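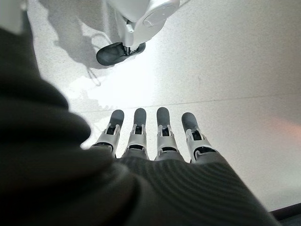

*Surface, pale white with speckles*

## Dull patch on a speckled white counter, how do I get the shine even again?

We moved into a place in Bandeston in March and the kitchen has a speckled white counter, 93 inches long. The previous owners left no paperwork, so I don't know if it's quartz, solid surface or something else. Next to the sink there is a patch that looks duller than the rest when the lamp is on. I've tried dish soap and then a Texier spray cleaner, two rounds of each. No change. A Hirken polish kit is $70 and I don't want to buy it if it's the wrong stuff.

Atif Lashari

### Answers

**Archie Jardine**

Find out what it is first. Look under the front edge or inside the sink cutout, where it usually isn't polished. Solid surface feels a little warm to the hand and you can scratch it with a blade in a hidden spot. Quartz feels cold and the blade won't do much.

If it's solid surface, the dull patch can be sanded out with fine pads, wet, in small circles, and then you blend outward. If it's quartz, don't sand it. Try a razor scraper held flat in case it's dried soap or hard water, then wipe with rubbing alcohol. A dull spot that stays after that is probably damage to the resin and needs a stone person.

**mendum_user3**

Had the same thing, was just mineral buildup from the faucet. White vinegar and water, wipe, rinse right away. Took 3 tries.

**counterfit**

Skip the kit. Most of those are made for granite.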